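Lirkex Sports is looking for football writers and film readers (remote, part time)

Season position, December until the end of the playoffs, with possible extension

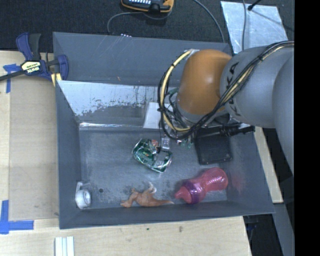

Lirkex is a small sports publisher. We write about professional American football for readers who already know the game well and want to understand why their team wins or loses. Our main product is a weekly team report, one for every club in the league, and it is read by subscribers in several countries. A good report of ours is built so that the reader can follow each line of argument from one end to the other. If you say that an offensive line is getting worse, we want to see on which plays, against which fronts, and with which players on the field. We care less about beautiful sentences, although we are happy when they come.

We are now opening 5 positions for the second half of the season. Previous work in journalism is welcome but it is not required. Two of our present writers came from high school coaching, and one was an accountant who kept very good notes about punt coverage.

What you will do

You will be responsible for one division. Every week you watch all games of your teams, first in the broadcast version and then in the coaches' version, which we provide. After this you chart the plays in our tool, Skallden. Charting means that you record the formation, the personnel group, the coverage as you understand it, and a short note when something is unusual. For a normal game it takes an experienced person one evening. In the first weeks it will take you longer, and we plan for that.

From the charting you write one report for each team, up to 2000 words. The report must contain one main topic, for example how a running back is used on third down, or why a defense gives up so many long passes after halftime. The rest is shorter notes on injuries, playing time and the next opponent. You also write one preview of 500 words for the most important game in your division.

You will not write power rankings. We know that readers like them, and many other sites do them very well, so we leave this to them. You will also not give betting advice, and you may not bet on league games during the time you work for us.

Who we are looking for

You have watched professional football closely for several seasons and you can name the common coverages and run concepts without looking them up. You can explain them also to somebody who cannot.

You write clear English. It does not have to be your first language. It is not the first language of half of our office, including the person who writes this advertisement, and we have an editor who reads everything before it is published.

You are reliable with deadlines. The reports are due at 5 p.m. Eastern time, two days before the next game of the team. If a team plays in the late-week game, the report is due earlier and the charting must be done overnight. Please think about whether this fits with your family and your other work before you apply.

You can accept correction. Each chart is checked by a second reader, and sometimes the two readers will not agree if a safety was in a deep half or in a quarter. In this case you talk about it, and if you still do not agree, the play is marked as unclear. Please do not guess in order to have a full chart.

It is a plus if you know how to work with spreadsheets, if you have played or coached on any level, or if you follow special teams with real interest. For special teams we have never had enough people.

What we offer

A fixed fee of $500 for each week of the season, paid at the end of the month. There is a separate payment of $100 for every extra game you chart outside of your division. You get full access to Skallden and to our archive, and your name stands on every report you write.

All new writers go through a training of two weeks, which is paid at the same rate. The training is led by Mekdes Ambaye, who is our head of film. She will chart some games together with you and go through your notes line by line. It can feel slow, but most writers told us later that it was the most useful part.

We have a small office in Pendinley with desks for anybody who wants to use them. You can work from any place with a good internet connection. Travel to games is not part of this position.

How to apply

Please send us the following by e-mail, in one message:

A short letter in which you tell us which division you would like and which ones you would also accept.

One sample of your writing about football, published or not published. It should not be longer than 2000 words. Please do not send a season prediction.

Your notes on one drive from any game of this season. Choose the drive yourself. We would like to see the down and distance, what the offense did, what the defense did, and where you were not sure.

We do not need a photo, your age or your school grades.

Applications are read by Ciarán Geraghty, managing editor, at the address jobs (at) Lirkex, with the words "Division writer" in the subject line. You will get an answer in every case, also if it is a no. Those who go to the next round will receive a half of football to chart at home, and this test is paid with $100. After that there is one video call with Ciarán and Mekdes.

If you applied last year for the Seyoum fellowship and we could not take you, you are welcome to try again. You may use the same writing sample, but please send a new drive.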